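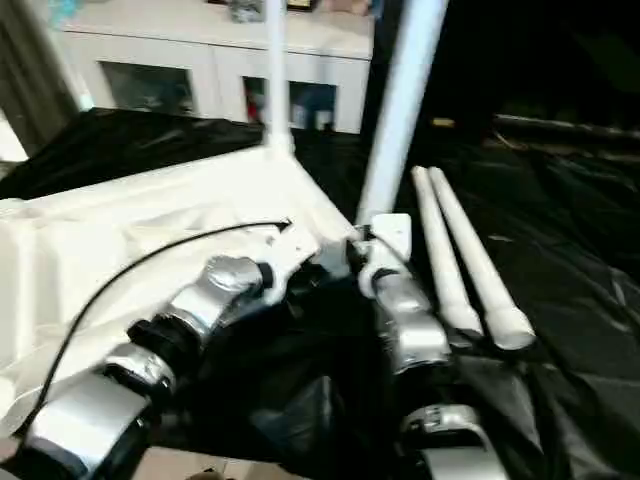
4.2 Assembly service

The second offering we reviewed is the furniture and fixture assembly service sold by Radulitz as an add-on to its two-armed platform. The brochure, dated October, promises "unattended assembly of flat-packed goods" and gives a success rate without saying what a success is. We asked for the definition twice. The reply from Skalia, the reseller that handled our trial, was that a job counts as complete when the robot reports it complete. We did not find this useful and scored the trials ourselves.

Our test set had 18 jobs, all of them built from light molded parts and poles of the kind sold for racks, stands and small frames. A job was scored as passed only if every pole was seated and the finished piece could be lifted by one corner without a part coming free. Five jobs passed. Another five reached the last step and then failed the lift. The rest stopped earlier, most often at the point where a pole has to enter a corner piece.

Figure 3. Work on a white plastic frame during the assembly trials. The right gripper is at the foot of a leaning pole, with a small white bracket or clamp on top of the hand; two white tubes lie on the black sheet to its right.

Figure 3 shows why we think the corner step is hard. Both arms are committed to the frame while a pole leans in toward the right hand, so there is little freedom left to correct an angle. A person doing the same work would brace the frame with a knee or a forearm and keep the fingers for the pole. The Radulitz software has no such option. Its planner treats each arm as either holding or placing, and when both are needed for holding, it waits until the time limit runs out.

The surface may matter as well. A glossy, wrinkled black sheet is a poor background for depth sensing, and Skalia suggested that a matte mat would improve our numbers. That may be so. But the service is advertised for use in ordinary rooms, and a buyer who has to prepare the floor first is buying something narrower than what the brochure describes. We did not repeat the trials on a mat and make no claim about what would have happened.

Price is the remaining point. The monthly fee is $666 per robot, with remote support billed apart. For comparison, the Sikora kit in Section 4.1 attempts fewer kinds of job - it will not touch poles at all - but its manual says so on the first page. The Cisico package, covered in Section 4.3, was quoted only as part of a longer contract, and we could not separate out the assembly portion.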